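Budget Planning for the Next Collection Period

The equipment budget for the coming period has been settled, and several readers of this blog have asked me to set out how the figures were reached. I will do so in some detail, as the planning took considerably longer than the purchasing will.

The starting point was the hand-held gripper. Our laundry and bedding work depends on people handling garments with the same kind of fingers that will later be fitted to the arm, and the supply of working tools has set the pace of everything else. In July I drew up a first request that put nearly all of the money toward a second arm. That request was withdrawn after a review of the previous period's hours. The arm we already own stood idle for much of the time, while operators waited for tools to be charged, repaired or returned from another site.

The revised plan therefore places hand-held tools first. The principal items are as follows.

Gripper bodies. Two suppliers were asked to quote. Plarnadard offered a complete unit at 460 dollars, with fingers, mounting and one year of parts. Rivas quoted less for the body alone but listed the fingers, screws and mounting separately, and the total came out higher once shipping was added. We have chosen Plarnadard for this order. The Rivas quotation remains on file and will be looked at again if delivery times slip.

Replacement fingers. I had treated these as a minor expense in earlier budgets, and this was an error. Fingers wear at the tips, and a worn pair handles thin cotton quite differently from a new pair. The plan allows 80 dollars per tool for spares, to be ordered with the bodies and kept in the same cabinet. Operators will record each change of fingers on the log sheet.

Storage and computing. A sum of 2,000 dollars has been set aside for drives and for one replacement workstation. This line was the subject of some debate. I had hoped to extend the life of the current machine for another period, but the time lost in copying files each evening was difficult to defend.

Household textiles. We buy these locally and in small amounts. The request covers adult shirts, children's bedding, towels and a quantity of dark items, which our earlier sets lacked. Printed bedding costs slightly more than plain. I have kept it in the plan, as homes contain a great deal of it and our plain sheets gave a narrow picture of the work.

Travel and site fees. The Collow apartment will be kept for the full period. A short visit to the Mostov site is included, subject to approval, and would be made with tools already in hand – no separate set will be purchased for it.

Operators work with 2 tools at a time, one in each hand, and this has a direct effect on the order. A single failed unit takes a whole pair out of use. For that reason spares are counted in pairs throughout the plan, and each site will hold one spare pair in a closed case.
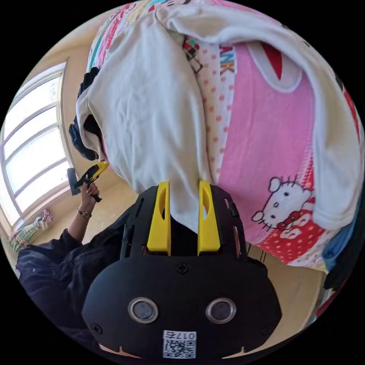

Garment handling over printed bedding, with one yellow-fingered gripper at the cloth and a second held up at left.

Labels also deserve a word. Every unit carries its own number, and the same number must appear on the purchase record, the log sheet and the storage case. During the last period several repairs were charged to the wrong tool, and it took me most of an afternoon to correct the ledger. New units will be entered on the day they arrive, before they are issued to anyone.

Two matters remain open. The first is insurance, where our present policy covers fixed equipment but is unclear on tools carried between sites. I have written to the insurer and expect a reply before the order is placed. The second is the additional arm. It has been moved to the following budget and will be considered once we have a full period of hours to support the request. Should the arm be approved at that stage, its fingers must match those on the hand-held tools, and any quotation that does not meet this condition will be returned to the supplier.

The order form for the gripper bodies is complete and awaits signature. Delivery dates will be posted here when they have been confirmed.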